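Skisura Floor Tile Set for Robot Work Areas

Item: Skisura puzzle-edge foam tile, blue
Sold by: Tutik
Page updated: Oct 7, 2024

Overview
Skisura tiles are foam floor tiles with toothed edges that lock together. They are sold for labs, training rooms and test apartments where people share floor space with mobile robots, and where the people teaching or supervising those robots stand for long periods. The raised surface gives grip under shoes. The tiles can be laid by hand without adhesive and lifted again for cleaning.

Where the tile may be used
Standing areas next to a fixed work cell, outside the marked reach of the arm.
Alcoves, utility corners and other recesses that a mobile base does not enter.
Observation areas and walkways used on foot.

Where the tile may not be used
Under the base of a fixed arm or its pedestal. Foam compresses and the base will shift under load.
In the travel path of a wheeled base, unless the maker of the base allows soft flooring in writing.
Over floor tape, charging contacts or any marker the robot reads for position.
Within reach of an emergency stop pedal. The pedal must sit on hard floor.

A floor covering is not a safety device. The tile does not sense presence and does not replace a pressure mat, light curtain, scanner or fence. If your risk assessment calls for one of those, the assessment still applies after the tile is down. Changing the floor is a change to the cell, so record it and review the stopping distance of any mobile base that works nearby.

Fitting rules
1. Take the robot out of service before anyone kneels or reaches into the area. Lock out the power if the area is inside the guarded space.
2. Sweep the floor and let it dry. Check around faucets, drains and pipe fittings for leaks first.
3. Join the tiles before placing them in a tight space. A joined sheet can be tilted in, back edge first, and then lowered.
4. Keep one hand on the sheet and watch for anything that sticks out of the wall. Do not use a faucet or pipe as a support for your weight.
5. Press every seam flat. A raised tooth is a trip hazard for people and a stop for small wheels.
6. Fit the straight border strip on any open side. Toothed edges may stay exposed only against a wall.
7. Walk the area, then run the robot at reduced speed past it before returning to normal service. 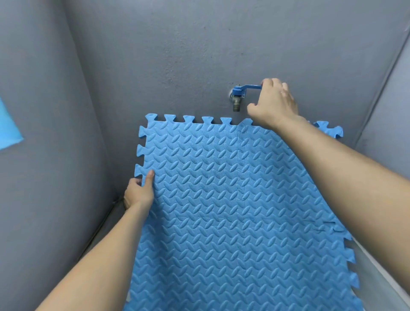
Tutik Product Desk
Technical writer, floor and cell accessories

The mat going in under a brass wall faucet has four tiles joined into one sheet, and the recess has gray walls on both sides. In a space like this, check that the faucet lever still turns through its full travel once the sheet is down.

Inspection
Look over the tiles at the start of each shift. Lift them at least once every 3 months and check the floor underneath. Replace a tile if a tooth is torn, if a corner curls, or if the ridges have worn smooth. Do not patch with tape in a robot area. Loose tape can wind into a drive wheel.

Ordering
Tiles are packed in cartons of 27. Border strips are sold separately under the Bitar name, in 2 lengths. Orders in stock leave the Tosov warehouse in up to 3 working days. Opened cartons can be returned if the tiles have not been cut.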